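Chapter 4
What Will It Cost, and Who Is Going to Sign for It?

By now you should have a fair idea of what you want your machine to do. You've written the task down in plain words (Chapter 2), and you've argued with your colleagues over whether a robot is the right answer at all (Chapter 3). I'm going to assume you won that argument, or at least wore everyone out. So now we go shopping!

We'll follow one job through the whole chapter: a bench cell with two arms, drawn up for a small repair and testing firm I'll call by its town, Altthorpe. 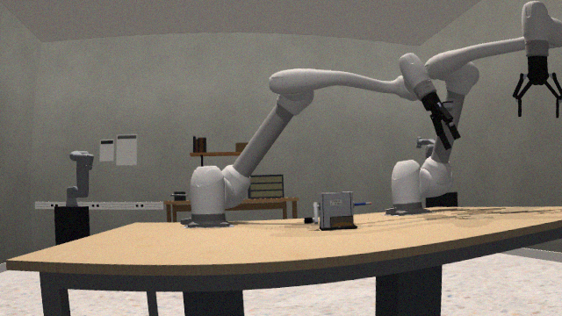
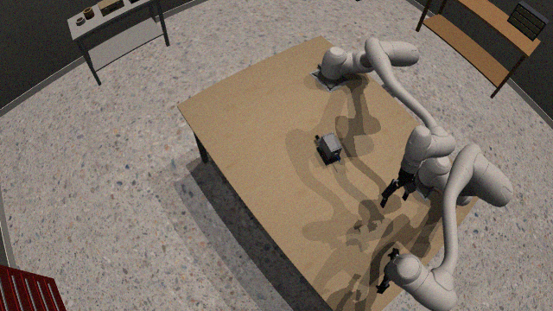
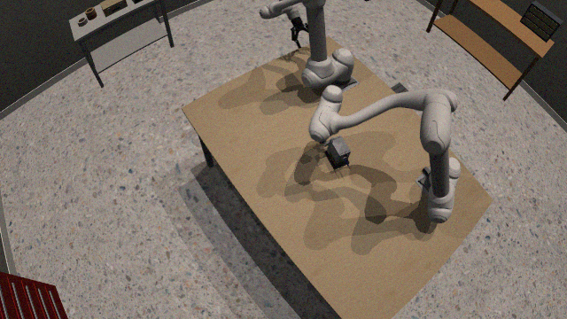 Figure 4.1 The Altthorpe bench in simulation: two arms, each with a black gripper, on one long table.

I've put the simulation at the front of the chapter because that is where it belongs in the budget. When I started out, I used to leave it until after the order had gone in, as a sort of treat. I'd buy the arms, wait for them to arrive, and then sit down at the computer to see what I could do with them. It is a lovely way to spend an afternoon and a terrible way to spend somebody else's money. A table in a computer costs nothing to lengthen. A table that has been delivered, drilled and bolted down costs you a new table, plus a rather stiff conversation with whoever has to come and take the old one away.

So please read this chapter with a pencil. There are a lot of sums, none of them hard, and you'll get far more out of them if you do them for a job of your own as we go.

4.1 The price on the quote is the small one

The first quote for the Altthorpe job came from a dealer in Jirkport, and it was a very handsome document. It listed the arms, the grippers and the control boxes. It didn't list the table. It didn't list fitting, training, spare fingers for the grippers, or the electrician. I don't say the dealer was hiding anything, by the way. We had asked for a price for arms and that's what we got. If you ask for a price for tyres, you can't complain that there's no car attached.

What you want is the cost of the working cell, and I find it easiest to think of it as four piles of money.

The first pile is the machine itself: arms, grippers, controllers, cables, and whatever software licence comes with them. Check whether the licence is paid once or every year. This catches people out again and again, me included.

The second pile is everything the machine stands on, next to or behind. Benches, mounting plates, guarding, sockets, lighting, network points. It's dull stuff and it adds up at a frightening rate.

The third pile is people's time. Somebody has to set the thing up, somebody has to teach it the job, and while they're doing that they aren't doing whatever you normally pay them for. Put those hours in at their real cost. For Altthorpe I allowed 150 hours in the first draft and the final plan had 260 -- and the extra came almost entirely from writing down how the job was done by hand, which no one had ever needed to do before.

The fourth pile is for later: servicing, worn parts, repairs, and the day you want the cell to do a different job. We'll come back to that in 4.4.

A word about order. Fill in the third pile before you look at the first. I know it feels backwards. But once you've seen the price of a shiny arm, you will start shaving hours off the set-up time to make room for it, and you won't even notice you're doing it.

4.2 One arm or two?

This is the question I get asked most, and I'm afraid the answer is a list of further questions.

Two arms do not do twice the work of one. Sometimes they do a good deal more, when the job really needs one thing held steady while another thing is done to it (think of unscrewing a jar). Sometimes they do hardly any more than one arm, as each has to keep waiting for the other to get out of the way. Look at Figure 4.1 again with that in mind. Both arms share the same table top, and anything you place between them is something they may both want to reach. Where their reaches overlap you have the most useful space on the bench and also the most likely place for a bump.

Before you pay for the second arm, try this. Do the job yourself with one hand behind your back. Then do it with two hands, and have a colleague write down every moment when both hands are busy at once. If the list is short, ask whether a clamp could do the second hand's work. A clamp is cheap, it never needs a software update, and it can be bought out of petty cash.

At Altthorpe the list was long. The test units had to be held and turned while a lead was fitted, and no clamp we tried on paper would let us turn them. So two arms went into the plan, and the reason went in beside them, in one sentence. Do this for every costly line. When the person holding the purse asks you why (and it will be months later, and you'll have forgotten), you can simply point.

4.3 Getting quotes you can compare

You'll want at least two quotes, and you'll want them to be for the same thing. That sounds obvious, but my two for Altthorpe arrived looking like they were for different planets. The first, from Getard, gave a single price for the lot, fitted and running. The second, from Gounder, gave a price per item over several pages, with fitting to be agreed. Getard looked dear and Gounder looked cheap. Once I had asked Gounder to price the fitting and asked Getard to split theirs into my four piles, the gap between them more or less closed.

Write one page that says what you need and send the same page to everyone. Mine has these headings:

What the cell has to do, in plain words
The heaviest and the largest thing it will pick up
The size of the room, the door and the bench
How many hours a day it will run
Who will look after it
What must be included in the price
When we need an answer

Don't leave out the door. I once planned a very nice cell for a room with a very narrow one.

Send your layout pictures along with the page if you have them. A supplier who can see the two mounting points and the length of the table will ask better questions, and sometimes they'll spot a thing you've missed. With Altthorpe it was the shape of the base. I'd left enough table for the arms to stand on and hardly any for a person to get a spanner round the bolts.

Then ask each supplier what isn't in the price. Ask it in exactly those words, and ask for the answer in writing. You'll learn more from that reply than from the whole of the brochure.

4.4 Money for later

Set aside 15 per cent of the total for things you haven't thought of, and give it a line of its own. Call it contingency if your finance people like that word. Don't hide it by rounding everything else up, as those rounded figures will be the first thing anyone trims, and you'll have no way of arguing back.

Keep servicing separate from contingency. Servicing is something you know is coming. Ask what the yearly visit costs, what it covers, and how long you'd wait for a part. If the wait is long, price up a spare gripper now. Grippers do the touching, so they take the knocks, and a cell with a healthy arm and a broken gripper is a very expensive coat stand.

You should also decide, at this stage, how long you expect to keep the cell. I'd rather you wrote down a cautious guess than nothing at all. The sums in the next section need it, and so will the person who has to plan for replacing the thing.

Before you read on

Pick a job you know well, ideally one you've done with your own hands. Make your four piles on a single sheet of paper, filling in people's time first. Put a question mark next to any figure you're guessing. Keep the sheet somewhere safe: in 4.5 we'll turn it into a payback sum, and in 4.6 we'll use the question marks to decide who you need to ring up.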